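Sotport (Drarnon)

Sotport ist eine Wohn- und Hafenregion in der virtuellen Welt Drarnon. Gegründet von Gordon MacLeod und Tyyne Hyvönen, anfangs reines Bauprojekt, später vermietet. Bekannt vor allem für möblierte Mietwohnungen und den Möbelmarkt im November. Nicht zu verwechseln mit Seltonton, der Nachbarregion im Norden. 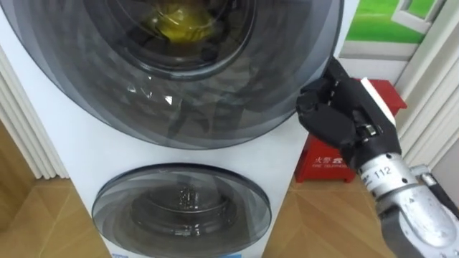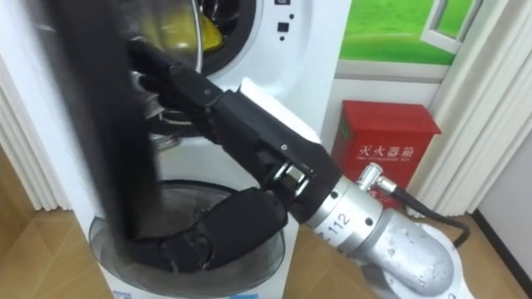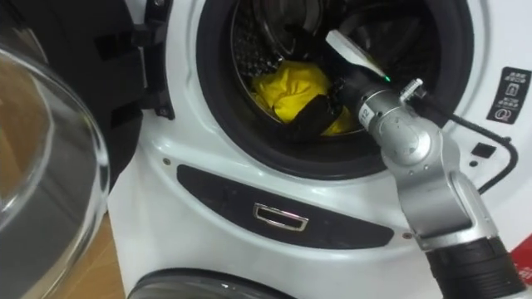
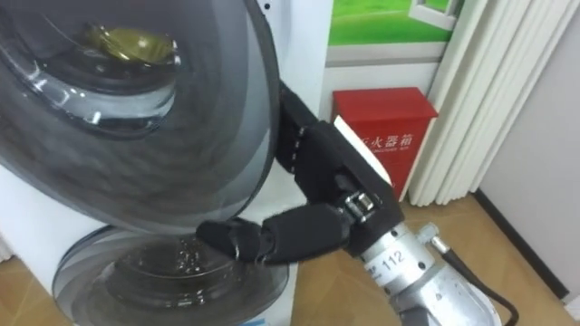 Lage und Aufbau

Sotport besteht aus 11 Parzellengruppen rund um ein Hafenbecken. Zwei davon öffentlich (Kai und Markthalle), der Rest Wohngebiet. Kein Fliegen unterhalb der Dachkante, Teleport nur zum Kai. Skyboxen sind erlaubt, müssen aber über der Wolkengrenze liegen, sonst werden sie von der Verwaltung zurückgegeben. Wer einen eigenen Landepunkt will, muss ihn beantragen.

Geschichte

MacLeod baute zuerst die Kaimauer, noch aus Grundformen, ohne Mesh. Die alten Teile stehen teilweise noch, gut zu erkennen an den flachen Texturen. Hyvönen kam wenig später dazu und übernahm die Innenräume. Nach dem Umbau der Region auf Mesh sank der Objektverbrauch pro Wohnung deutlich, erst dadurch wurde das Vermieten überhaupt sinvoll. Das Obergrenze je Wohnung liegt seitdem bei 909 Objektpunkten, Möblierung des Vermieters schon mitgerechnet. Wird regelmäßig kritisiert, vor allem von Mietern mit viel Deko.

Einrichtung und Händler

Die Grundausstattung stammt von Romaniuk, dem Laden von Yevdokiia Kravets: Küche, Bad, Flur, alles in zwei Farbvarianten. Sitzposen sind eingebaut, Paarposen nur im Sofa. Früher gab es Romaniuk nur über den Online-Marktplatz, inzwischen auch eine Filiale in der Markthalle. Die Farben lassen sich per Menü umstellen, allerdings nur vom Mieter selbst, Gäste haben keinen Zugriff. Weitere Händler wechseln häufig. Arwel Wogan verkauft Fenster und Vorhänge, Fedir Dovhaniuk Pflanzen und Boote.

Möbelmarkt

Jeden November in der Halle und auf dem Kai. Händler stellen neue Sachen aus, dazu je ein Gratisgeschenk pro Stand (Gruppe muss aktiv sein). Abends ab 20 Uhr meist überlaufen, die Region nimmt dann keine weiteren Avatare auf. Ausweichfläche ist Seltonton, von dort per Boot rüber.

Kritik

Bemängelt werden die langen Ladezeiten am Kai und die unklare Regelung bei Rückerstattungen. Bei vorzeitigem Auszug verfällt die Restmiete, steht so im Mietvertrag, aber nur auf der zweiten Notizkarte. Haustiere mit Skript sind seit der letzten Regeländerung verboten, Ausnahmen auf Anfrage bei Hyvönen.

Siehe auch: Seltonton, Romaniuk, Objektpunkte (Drarnon)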